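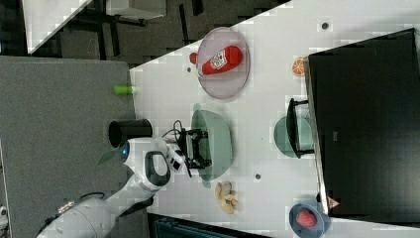
Clearing and Sorting a Shared Table: Item Groups, Order of Work and Time Taken

Student project report, Ritbridge, 2020-06-09

1. Purpose

The project looked at how long it takes to clear a table that is used for both eating and desk work, and whether a fixed order of work shortens the job. Tables of this sort collect tableware, food and condiments next to equipment that has to stay where it is. The mix slows clearing down, as each item has a different destination.

2. Items

The set included a large pale green bowl, a pale green plate, a round clear plastic plate, a squeeze bottle of ketchup, a halved orange slice, two beige peanut-shaped snacks and a black cylindrical container with an open top. A black monitor stayed on the table throughout and was treated as an obstacle.

Items were placed in three groups:

Group A, food: orange slice, snacks.
Group B, tableware: bowl, both plates.
Group C, storage: ketchup bottle, black container.

The ketchup bottle caused some argument over grouping. It was first entered under food, but it goes back to a shelf and is not eaten or thrown away, so it was moved to Group C before the April trials. Results from before that change are left out.

3. Method

We ran 126 trials in two layouts. In the Sirko layout the items were spread across the whole table top. In the Ludar layout they were kept to the half away from the monitor. Each layout was cleared in free order and in fixed order (A, then C, then B). Timing started at the first touch and stopped when the last item reached its destination. Times were written on paper sheets and typed up in Tralix the same day.

A trial was marked as faulty if an item was dropped, put in the wrong place, or knocked against the monitor.

4. Results

In total 689 placements were logged as correct at the first attempt and 168 were not. Most of the second kind were in the Sirko layout under free order. The usual fault was stacking the plates before the food had been taken off them, after which the stack had to be taken apart again.

Fixed order was quicker in both layouts. The gain was small in the Ludar layout. Plates close to the monitor took longest to remove, and the flat plate was slower to lift than the bowl, which has a rim that is easy to hold.

5. Limits

The item set was small and did not include glass or cutlery. Liquids were left out. The table was not wiped between trials, so cleaning time is missing from all totals.

6. Further work

Repeat the Sirko layout with the monitor moved to the short side of the table. Add a tray for Group B and record carrying as a separate step.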